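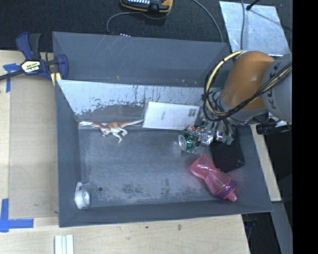 Why do stores hold safety stock?
Because demand and delivery times both vary, and an order placed on the basis of averages will arrive too late about half the time. Safety stock covers the gap between what was expected and what happened.

Introduction to Inventory Control
Handout for Unit 2
Instructor: Maiara Evangelista
Revised March 30, 2025

Read this before the problem session. The textbook covers the same material in a different order and uses different letters for lead time and review period. Use the ones on this sheet in your homework.

Terms

On-hand stock: goods physically in the store that can be sold or issued.
On-order stock: goods that have been ordered and have not arrived.
Backorders: customer orders accepted but not yet filled.
Inventory position: on-hand stock plus on-order stock, minus backorders.
Lead time (L): the time from placing an order to having the goods ready to issue. Receiving and inspection are part of it.
Review period (R): the time between two checks of the inventory position.

Students often compare on-hand stock with the reorder point. The comparison has to use inventory position. If an order is already on its way and you look only at the shelf, you will order the same goods twice.

Cycle stock and safety stock

Cycle stock is the part of inventory that exists because goods arrive in batches. With steady demand and an order size of 800 units, stock falls from 800 to zero between deliveries, so average cycle stock is 400. Smaller orders lower this figure and raise the number of orders per year.

Safety stock is held on top of that. It does not depend directly on the order size. It depends on how much demand varies during the lead time and on the service level the store has chosen.

The reorder point

Reorder point = average demand during lead time + safety stock

Worked problem. The Vulthorpe warehouse sells replacement filters. Average demand is 30 units a day, the lead time is 22 days, and management has set safety stock at 296 units.

Average demand during lead time: 30 x 22 = 660
Reorder point: 660 + 296 = 956

When inventory position falls to 956, an order is placed. Note that the order size does not appear anywhere in this calculation. How much to order and when to order are separate decisions, and we treat them separately until Unit 5.

Continuous and periodic review

Under continuous review, the position is updated with every sale and receipt. An order goes out as soon as the reorder point is reached. Safety stock has to cover the lead time only.

Under periodic review, the store checks at fixed times and orders up to a target level. Safety stock has to cover the lead time plus the review period. This takes more stock for the same service level, but it lets a buyer combine many items from one supplier on one order. The Coutinho case in the reader is of this kind.

Record accuracy

All of the above assumes the records are right. Common causes of error are receipts entered under the wrong item number, damaged goods left in the count, and items put back in the wrong location. Cycle counting, in which a few items are counted each day, usually finds these sooner than a yearly count.

For the problem session

Read the Coutinho case and work out its reorder point under both review methods. Bring the demand table. The case on returns will be handed out in May.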